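Workshop Tips: Before You Teach a Robot Arm to Do a Chore

Every few months a reader writes in to ask whether it's time to buy a pair of those bench-top arms and train them to tidy the shop. Kidus Chala wrote in February that he'd been told a beginner could show one a job by hand in an evening and then leave it to get on with things. I've spent enough evenings at it to have doubts. If you're going ahead anyway, these tips should save you some grief.

Start with a job you could explain to a bored teenager in one sentence. "Wipe the board" will do. "Clean up the bench" won't, and you'll find out why when you try to repeat it the same way twice.

Practice the remote controls before you record anything. Your first tries will be jerky, and the machine has no way of knowing which wobbles you meant. I threw out my whole first evening and should have thrown out the second.

Write down what counts as finished. Is a faint smear all right? Decide now, or you'll decide differently at ten o'clock at night.

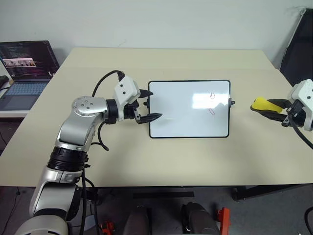 Two-handed jobs are where the sales talk gets thin. One hand has to steady the work while the other does something to it, and the person driving has to think about both. Pick things the grippers can get hold of. A small whiteboard with a black knob sticking out at each end gives the fingers something to close on, and a sponge eraser is thick enough to forgive a sloppy grip. Swap in a bare board and a thin rag and you'll have a much longer night. Keep the marks small at first too, a couple of red scribbles and no more, and move them to a new spot between runs. If they're always on the right, don't be surprised when a mark on the left gets ignored.

Watch your cables. Take each arm slowly through its full reach and look for anything that pulls tight or drags over the work. Do this again after you move the table.

Throw out bad runs the same day. Bontu Yilma told me she kept 500 of them, good and bad together, meaning to sort them later. Later hasn't come.

Don't grade it on the setup you taught it with. Turn the board a little, change the lamp, use a different eraser. A demonstration that only works with everything in its usual place doesn't impress me much, whatever the brochure says.

Keep the stop button where your free hand can reach it. If both hands are on the controls, use a foot switch or have a second person stand by.

And wipe the board yourself once, with a clock running. Mine took two seconds. Write that number on the wall before you go shopping.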